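Home Reviews Airlines Airports Luggage Newsletter

7 min read

Clirnis Air long-haul economy: nine hours in seat 50A

By Marianna Pietrzak

I should say straight away that I like flying, even in economy, and even at an hour when the airport coffee place still has its shutters down. So when Clirnis Air began its overnight service out of Ustside, I booked a seat before I'd really thought about where I'd stay at the other end. The return fare came to £629 with one checked bag, paid for out of my own pocket as always.

I flew out on 18th January. Check-in was quick and friendly (the lady at the desk remembered my bag was heavier than it looked and got a colleague to help), and boarding was called by rows, starting at the back, and people more or less stuck to it! I was in 50A, a window seat near the rear galley, where the cabin narrows and the threes become twos. If you're travelling with one other person, do look at those rows, as you won't have a stranger to climb over in the night.

The seat itself is made by Brokano, and I'd been curious about it. It's slim, and the cushion feels firm for the first hour, but my back was happier at the end of the flight than it usually is. The headrest has proper wings that stay where you put them. Legroom is decent, though the box for the screen takes a bite out of the space by the wall, and I kept catching my left ankle on it.

Dinner came quickly, a chicken stew with barley or a mushroom pasta, and I had the stew, which was hot all the way through and tasted of something. The bread roll was cold, alas. Breakfast was smaller, a warm cheese pastry and fruit, and I'd have liked it half an hour later so that we could all sleep on.
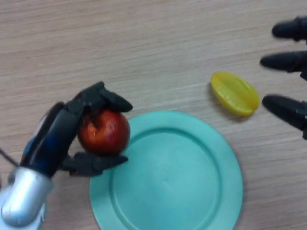 Round, red and ready for the plate.

The screen is bright and answers to a light touch, and there were plenty of films, including a whole shelf of old comedies that kept me up far too late. Wi-fi was slow but free for messages. The blanket was thin, and I wore my cardigan under it all night, so pack one if you feel the cold.

What I'll remember most is the crew. They came through with water all night long, and the purser, Ms Brzozowska, crouched down to chat to an anxious first-time flyer across the aisle for a good long while.

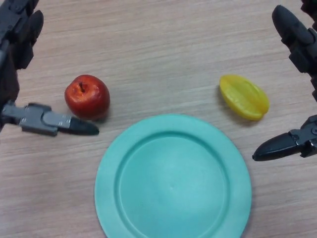
Apple and star fruit, with a turquoise plate.

Would I book again? Yes, and I have, for March, in the same row but on the other side to spare my ankle. I'd knock off a point for the blanket and another for that box, and I'll report back on whether the morning flight gets a warmer bread roll.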